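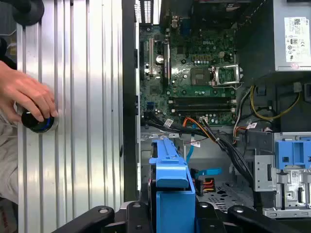 Dresis Practice Tower
Item 364. Sold by Callach. In stock.

A used desktop computer for people learning to build and repair PCs. The processor and memory come separately, so the first job on the bench is fitting them. The case is black steel and opens from one side, and it can be worked on lying flat. Allow a clear table and good light.

The power supply, motherboard and drive cage are left in the case. The socket has a metal bracket that opens on a lever.

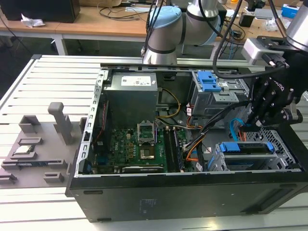

Cables are the slow part for most beginners. Take them off one at a time and note where each one went. Spare processors are sold under item 403, and the Jalus tray for holding small parts is listed with the bench accessories.

Units are checked by Donal Breathnach before shipping. Marks on the case are normal for used stock and are not covered by returns. Orders of 4 or more ship on a pallet. 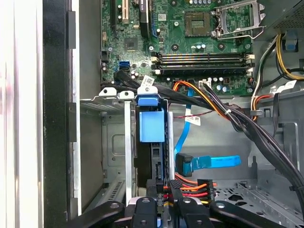

Motherboard with the processor socket open and the memory slots empty.

Page updated 24 May 2025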